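꽃무늬 식탁보 하나로 시작된 테이블 정리 이야기

드디어 했어요! 몇 달째 미루고 미루던 테이블 정리! 시작은 정말 별것 아니었는데, 식탁보 한 장을 새로 깔고 나니까 그 위에 올라가는 것들이 전부 눈에 들어오기 시작하더라고요. 이런 걸 연쇄 반응이라고 하나요. 저는 원래 한 군데를 손대면 옆까지 다 손대야 잠이 오는 사람이라, 결국 저녁 먹고 시작해서 밤 11시가 넘어서야 허리를 폈습니다.

먼저 식탁보 얘기부터 할게요. 연한 바탕에 꽃무늬가 은은하게 들어간 천인데, Dalau라는 동네 원단 가게에서 자투리 코너를 뒤지다가 발견했어요. 처음에는 쿠션 커버를 만들까 했는데 펼쳐 보니 생각보다 크더라고요. 그 자리에서 바로 테이블 생각이 났죠. 집에 와서 다림질만 대충 하고 깔았는데, 와, 분위기가 이렇게까지 달라질 일인가요? 그동안은 맨 상판이 차갑고 심심해서 늘 뭔가 부족하다 싶었거든요. 천 하나 깔았을 뿐인데 괜히 차 한 잔 가져와서 앉고 싶은 자리가 됐어요.

벽지도 빼놓을 수 없어요. 크림색 바탕에 갈색 다마스크 무늬가 세로로 띠처럼 내려오는 벽지인데, 고를 때 주변에서 말이 많았어요. 너무 옛날 느낌 아니냐, 할머니 댁 같다, 금방 질린다... 그런데 저는 바로 그 할머니 댁 느낌이 좋아서 고른 거라 한 귀로 흘렸습니다. 샘플을 처음 본 건 Stiswood 카탈로그였고요, 비슷한 무늬를 찾느라 벽지 페이지를 얼마나 넘겼는지 몰라요. 꽃무늬 천이랑 같이 두면 무늬끼리 싸우지 않을까 조금 걱정했는데, 천 색이 연해서 그런지 저는 오히려 잘 어울린다고 생각해요. 무늬 위에 무늬, 겁내지 마세요 여러분!

자, 이제 본론인 정리함. 이 테이블의 제일 큰 문제는 자잘한 물건이 늘 굴러다닌다는 거였어요. 뚜껑, 클립, 어디서 나왔는지 모를 끈, 영수증, 다 쓴 줄 알았는데 아직 나오는 펜. 예전에는 커다란 상자 하나에 몽땅 쓸어 넣었는데요, 그러면 정리한 기분은 나는데 막상 뭘 찾으려면 상자를 통째로 엎어야 하거든요. 엎고 나면 또 쓸어 담고. 이걸 몇 년을 했으니 저도 참 대단하죠.

그래서 이번에는 플라스틱 통을 색깔별로 나눠서 테이블 안쪽에 한 줄로 세웠어요. 왼쪽이 흰색, 가운데가 짙은 청록색, 오른쪽이 노란 주황색이에요. 색을 맞추지 않고 일부러 다르게 한 게 신의 한 수였어요. 이름표를 안 붙여도 손이 먼저 기억하더라고요. 흰색은 종이류, 청록색은 도구류, 노란색은 그때그때 애매한 것들로 정해 뒀어요. 애매한 것들 통이 있어야 한다는 게 제 오랜 신념입니다. 이게 없으면 애매한 물건이 결국 테이블 위에 눌러앉아요.

통 값은 세 개 중에 흰색이 제일 쌌어요. 할인 코너에서 2,475원! 계산하면서 속으로 얼마나 뿌듯했는지 몰라요. 나머지 두 개는 제값을 줬지만 색이 너무 예뻐서 후회는 없어요. 특히 청록색은 화면으로 볼 때보다 실물이 훨씬 깊은 색이라, 받자마자 현관에 선 채로 한참 들여다봤네요.
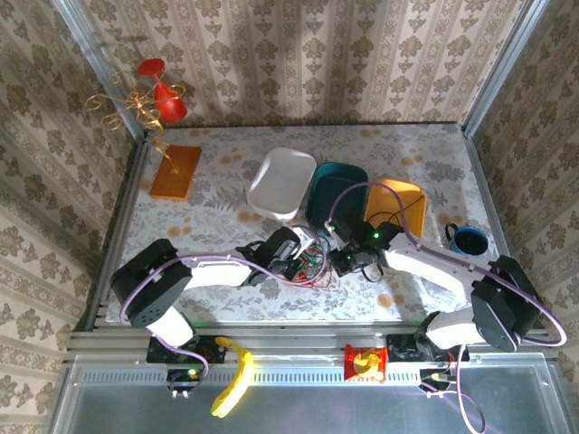 통 세 개랑 파란 머그컵, 그리고 뒤쪽 구석의 빨간 와인잔까지. 요즘 제가 제일 좋아하는 색 조합이에요!

노란 통 오른쪽에 있는 파란 머그컵은 제가 정말 아끼는 컵이에요. La라는 작은 카페가 문을 닫기 전에 쓰던 컵들을 내놓은 적이 있는데, 그때 데려왔어요. 손잡이가 손에 착 감겨서 뜨거운 차를 가득 담아도 안정감이 있거든요. 원래는 찬장에 넣어 두고 가끔만 꺼냈는데, 테이블에 내놓으니까 노란 통 옆에서 파란색이 얼마나 또렷하게 살아나는지! 보색이니 뭐니 하는 건 잘 모르지만 볼 때마다 기분이 좋아요. 예쁜 건 역시 꺼내 놓고 써야 하나 봐요.

그리고 왼쪽 뒤편 구석. 여기는 제가 '놀이 구역'이라고 부르는 자리예요. 납작한 주황색 판을 깔고 거기서부터 가느다란 금색 철사가 빙글빙글 올라가는데, 고리처럼 감겼다가 나선처럼 돌았다가 하는 모양을 제가 참 좋아해요. 정해진 모양이 없어서 더 재미있고, 심심할 때 쳐다보고 있으면 눈이 철사를 따라 같이 돌아요. 그 끝 가까이에는 빨간 플라스틱 와인잔이 거꾸로 있어요. 받침이 위로 가게요. 와인잔은 꼭 똑바로 서 있어야 한다는 법도 없잖아요? 빨간색이 갈색 무늬 벽지 앞에 오니까 생각보다 훨씬 근사해서, 당분간은 이 자리에 둘 생각이에요.

앞쪽 가장자리에는 장난감 바나나가 있는데요, 이 노란 바나나는 정리할 때마다 갈 곳이 없어서 이리저리 떠도는 녀석이에요. 애매한 것들 통에 넣으면 딱인데 왠지 넣기가 싫어요. 보고 있으면 귀엽거든요. 빨강이랑 노랑이 섞인 작은 봉지도 앞쪽에 나와 있는데, 이건 조만간 자리를 정해 줄 예정이고요. 예정만 벌써 며칠째인지는 묻지 말아 주세요.

이번에 정리하면서 제가 지킨 규칙을 궁금해하실 분이 있을까 봐 적어 볼게요. 우선 하루 저녁에 테이블 하나만 하기. 욕심을 내서 서랍장까지 열면 그날은 망합니다. 그리고 10분 동안 무조건 분류만 하기. 추억에 젖어서 옛날 영수증을 읽기 시작하면 끝이 없어요. 저는 타이머를 맞춰 놓고 울릴 때까지는 아무것도 읽지 않기로 했는데, 엽서 한 장에서 무너졌어요. 그래도 예전보다는 많이 발전했습니다!

버린 것도 꽤 많아요. 말라붙은 풀, 짝 없는 뚜껑, 글씨가 다 날아간 영수증. 상태가 괜찮은데 제가 안 쓰는 것들은 따로 봉투에 모아 뒀어요. 중고 물품 모임인 Kanum에 가져가려고요. 거기 가면 제가 버리려던 걸 누가 반갑게 집어 가는 게 그렇게 신나요. 물론 저도 빈손으로 못 돌아온다는 게 문제지만요. 지난번에는 봉투 하나를 비우고 접시 4장을 안고 왔거든요.

아, 식탁보 관리 얘기도 짧게. 연한 색이라 얼룩이 걱정됐는데, 저는 뭔가 흘리면 바로 미지근한 물을 적신 수건으로 톡톡 두드려요. 문지르면 번지더라고요. 커피는 아직 한 번도 안 흘렸습니다. 이렇게 쓰고 나면 꼭 흘리던데, 미리 나무를 두드려 둘게요. 다음 달에 날이 더 쌀쌀해지면 좀 도톰한 천으로 바꿔 볼까 싶기도 해요. 10월쯤 되면 Dalau에 겨울 원단이 들어오니까 슬쩍 구경만 하고 올 거예요. 구경만요, 진짜로!

다음 글에서는 이번에 꾹 참고 안 열었던 서랍장을 열어 보려고 해요. 맨 아래 칸은 거의 안 닫히는 상태라 벌써부터 무섭네요. 혹시 서랍 안 칸막이를 잘 쓰고 계신 분 있으면 댓글로 알려 주세요. 특히 깊은 서랍에 쓸 만한 걸 찾고 있어요!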